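Rooms People Keep: Tops, Shelves and Ledges
A gallery from the Brirora home pages

Welcome back, shelf people! This is the part of the site I look forward to most, the rooms where somebody has a long flat surface and has decided to enjoy it. No styling tips and no shopping list, just the tops of cabinets and consoles as their owners keep them, with notes underneath. The whole Brirora archive is up to 3,696 pictures now (kitchens, porches, sheds, one very fine boat cabin) and I still get a kick out of opening a new one and going straight for whatever is standing along the back wall.

A few of you wrote after the last gallery to ask what I look for. I don't have a proper answer. I like a surface where new things and old things stand shoulder to shoulder, where something important is parked next to something you use every day. I like a bit of color. I like it when the tissue box gets a good seat. Mounir Fawzy, my partner in all this, likes what he calls a strong corner, meaning one tall thing at the end that holds up the rest, and he will argue for it over dinner if you let him. We both got what we wanted this time.

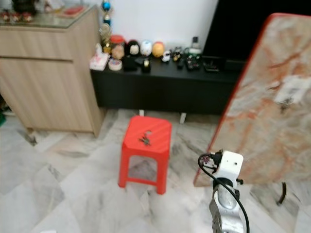
Nesside, May

Tuncay Türkmen's front room, with the long black console against the white wall and the tall trophy standing right in the corner where it meets the cabinet. Strong corner! Mounir was beside himself. The blue and gold at the top carries clear across the room, and then you get that cheerful row of round-bodied figurines going off along the wall, with the red stool out in front on the marble tile and the keys on its seat.

I want to say a few things about the room, because I have been thinking about it ever since and the usual two lines under the picture won't do.

The console
It's low and long and black, and it sits up off the floor on short feet, so it looks much lighter than it has any right to. Tuncay has had it through two apartments. In the first one it stood under a window and grew nothing but mail. When he moved to Nesside he had a plain white wall to fill and was all set to buy pictures for it, and then he put the first few figures out "for the afternoon" and never bought the pictures. I think he chose well. A black top against a white wall is about the friendliest background you can give small bright objects, and you can read every one of them from the doorway.

The figurines
My favorites, no contest. The black-haired doll with the white face is the one I'd run back into the house for. Next to her comes the white one with blue markings, then the yellow-orange one, which is the warmest spot on the whole wall, and then a little white fellow standing beside it as if he'd come along with the grown-ups. They came from different places over a lot of years. The doll was a present from an aunt, and at least one of the others is from the Saturday-style tables outside the old market hall in Davby, where Tuncay goes with a fixed amount in his pocket and comes home with nothing left of it. He told me he turns them now and then so they "look at different people." I wrote that down immediately.

Someone is bound to ask if they're valuable. I didn't ask and I don't care! They look terrific together and they get dusted, and he clearly knows which way round each one likes to stand.

The trophy
It goes with a neighborhood bowling league, fall season, a team of cousins and one cousin's dentist. Tuncay's version is that he was the anchor. His cousin's version has him mostly in charge of the snacks. Either way it lives at his house, and in a room with this much going on at knee height it's wonderful to have something that shoots upward. If you have a trophy in a closet, please go and get it out. I mean it. They're such happy objects, all that shine and ambition, and they hardly ever get to stand next to anything interesting.

The everyday things
A tissue box with a pink pattern sits right at the front corner, and behind it is a clear jar with a red lid. The small round container beside the tissues has a pinkish lid, so without anyone planning it you have a little run of pinks and reds gathered down at that end, and it ties in with the stool across the way. I asked if it was on purpose. He looked at it for a while and said no, but that he'd be taking credit from now on.

What I enjoy is that nothing has been cleared away to make the display look like a display. You could live off that console for a week.

The cabinet
Light wood grain, a drawer line across the upper front and one big flat door underneath, and a glass top over everything. The glass was Tuncay's own idea. He had it cut at El-Sayed, the glass and hardware place by the bus station, and carried it home on foot with a blanket around it, 15 minutes of walking that he says took him nearest to prayer he has been as an adult. It bounces the light very nicely along the front edge. On it are three small figurines in red and white, lined up in a row, and then there's something flat and red farther back toward the wall. More red! I love how the cabinet top is kept so much quieter than the console. Three little figures and plenty of open glass around them. If I had that glass top I would have covered it completely in a day, and I'd have been wrong.

The stool
Red plastic, square seat, slightly ribbed, four splayed legs. You know this stool. Your grandmother had this stool, or the barber did. Tuncay has stood on his to change bulbs, sat on it to tie his shoes and used it as a side table at dinners where the guests outnumbered the chairs. I'm putting it up for best supporting furniture of the year, and Mounir has seconded.

The floor
Pale gray and white, with the veining running on the diagonal, and it makes the room feel cool and wide. He'd had a rug picked out (a brown one, he showed me the swatch) and gave up on it once he saw the red stool against the tile. Good. Leave the tile alone, Tuncay.

More like this one
If you're browsing the archive, number 152 is the window ledge with the glass birds, and it makes a lovely pair with the Nesside room, everything in a line and all of it facing you. Number 382 goes the other way entirely, with a bookcase so full that the owner sent us a hand-drawn map. I go back to both of them a lot. Mounir would like it noted that 382 has no strong corner whatsoever and that he voted for it anyway.

Sending yours
We'd love to see your console, ledge, piano lid, the top of your fridge, whatever it is. Leave it the way it is on an ordinary morning. A couple of sentences about the things on it are worth more to us than perfect light, so tell us who gave you the odd one, which one has been glued, what the neighbors' kids always pick up first. First name and town is plenty if you'd like to keep it private.

And if anyone out there has a yellow-orange round one like Tuncay's, he's been looking for a second for years and would be thrilled to hear from you. Write to us through the contact page and we'll pass it along.

Next gallery: hallways and coat hooks. Mounir is already making a case for umbrella stands.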